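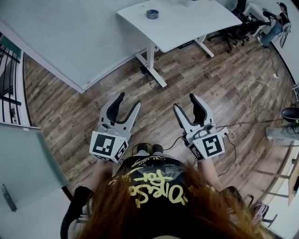 Souad Abdel Rahman

Jan 12, 2023

Berrada has published a method for teaching robots household jobs from movements recorded with hand-held grippers. A person works with one gripper in each hand, and printed markers on each are used to track its position. No robot is needed during recording.

The team at Batby recorded 3,000 demonstrations of 15 jobs, with 20 people taking part. Trials on a two-armed robot will start at Flirkham in September and last three weeks.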